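Regrouting the counter, part two: sealer and cure times

01/02/2026

Part one covered removal of the old grout. This part covers the sealer, which took longer than the grouting did and went wrong once.

The grout is a cementitious unsanded type, mixed to the ratio on the bag. Joints were packed with a rubber float held at a steep angle, then wiped twice with a damp sponge. I covered the work with plastic for the first night. Cement grout needs water to hydrate, and the furnace in the Durville house dries the air out badly in winter. The joints from my first attempt, in June, were left open to the air and powdered under a fingernail within weeks.

The bag says to wait three days before sealing. I waited 10. Ruoxi Xu, who set tile for years before she moved to Dumberg, told me that residual moisture under a penetrating sealer is the usual cause of blotching, and that the wait on the bag assumes a warm room. Mine was kept at 62 degrees.

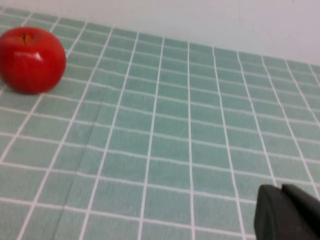
Penetrating sealers do not form a film. The carrier takes the active ingredient into the pores and evaporates, and the surface should look the same afterward. On a dark floor a little haze from leftover sealer is easy to miss. With thin white grout lines between pale green squares, any yellowing reads as dirt, so test a hidden joint first and look at it in daylight. A film-forming topcoat would be simpler to apply, but it peels at the edges and has to be stripped before it can be renewed.

Procedure as done: vacuum the joints, wipe with clean water, dry overnight. Apply with a narrow brush, one joint at a time. Leave five minutes. Buff with a cotton rag. Repeat after two hours.

The error was in the second coat. I left it on for 20 minutes while on the phone with Ayana Tsegaye about the sink cutout, and it dried tacky on the glaze. Fresh sealer on a rag softened the residue and it came off with pressure. A nylon pad was not needed.

Water test, one day later: drops left on a joint for 15 minutes stood up and wiped away with no dark spot under them. Two joints by the backsplash failed and got a third coat.

Part three will be the caulk at the wall. The first tube did not match the grout and is going back.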